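HSK 140, Room Care and Guest Systems
Handout for Unit 9, revised March 14, 2025

Read this before the practical. Bring it with you, along with the Unit 8 sheet on linen counts.

## 9.1 Where this unit fits

Units 6 through 8 dealt with stripping, counting and laundering. Unit 9 covers the occupied bed: a stayover room where the guest has slept in the bed and will sleep in it again. The linen isn't changed unless it is soiled or the guest has asked. The attendant straightens, checks and resets.

The Doherty textbook gives the stayover bed one paragraph. We give it a full unit. At the Somcombe property, where most of you will do your placement in June, 73 rooms are on the stayover schedule.

## 9.2 Smoothing the bottom sheet

Work with bare, clean hands and no lotion. Start at the headboard end and move toward the foot. Keep the palm flat and the fingers spread, and push the slack outward to the nearest side. Don't pull from the far edge, which drags the sheet off its corners. 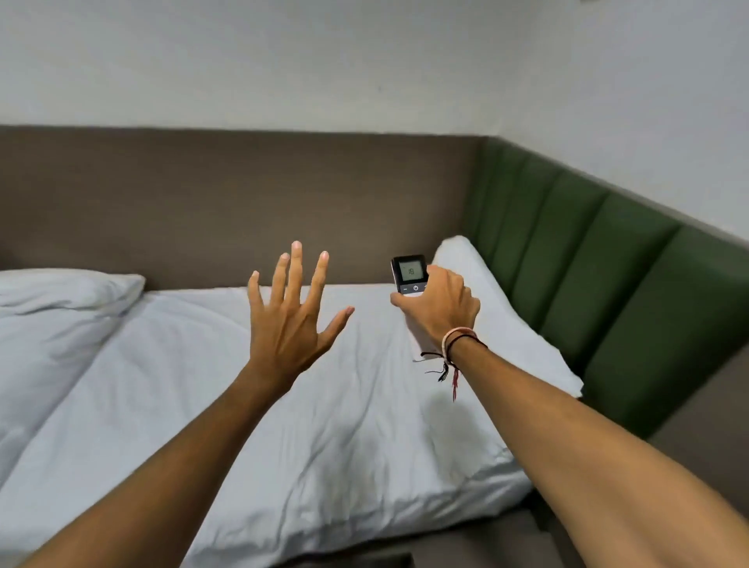
Padded headboards and wall panels need extra care. Fabric channels collect lint and hair in the seams, and a sheet tucked hard against them will pick it up. Brush the seams first, then do the bed. Pillows come off the bed for this step. They go on a clean chair, never on the floor.

## 9.3 Checking by touch

Once the slack is out, go over the sheet again with light pressure. You are feeling for three things:

- grit or crumbs
- damp patches
- a mattress pad that has bunched underneath

A bunched pad can't be fixed from on top. Lift the side of the sheet, flatten the pad, and tuck again.
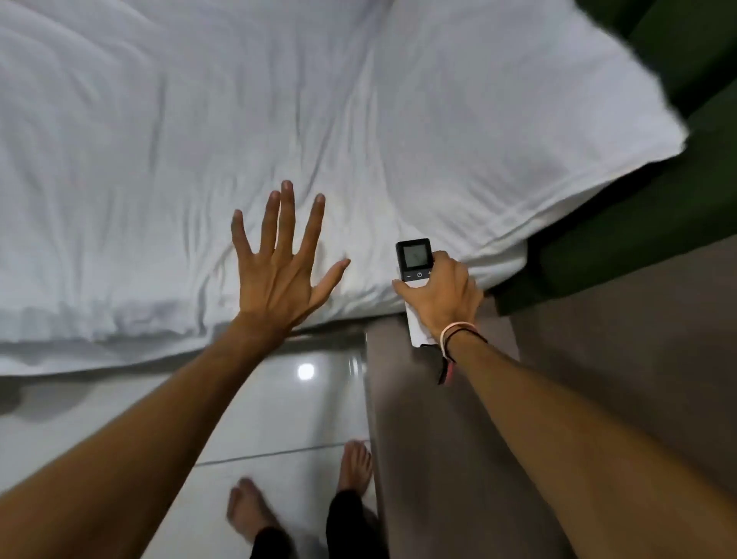
Spend more time on the side of the bed the guest gets in and out of. The sheet loosens there first, and the lower edge tends to puff where it hangs over the mattress. Tuck it back with the hand flat — fingertips dig into the pad and leave ridges.

## 9.4 Handheld controls

Many rooms have a small control with a display and a power button. Rules for the practical:

1. Find the control before you touch the linen. Controls get rolled up in sheets and sent to the laundry. Vamivum lost 16 that way in one season.
2. Don't change a setting the guest has chosen.
3. Wipe the face with a barely damp cloth. No spray.
4. Return it to the place shown on the room card.

If the display is blank, write it on the room card and tell the supervisor. Don't open the case.

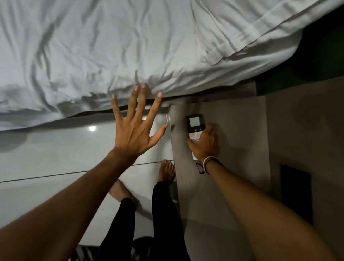 ## 9.5 Edges and base

Finish with the hem. It should lie flat along the top of the mattress, and the overhang should be even from head to foot. Look along the base board for dust, and wipe wood-grain panels in the direction of the grain. On glossy floors, check for hair last, after all the fabric has been handled.

## For next time

Read the Prorlow case, pages 9 to 16, and write half a page on how the stayover room was handled. Unit 10 is bathrooms.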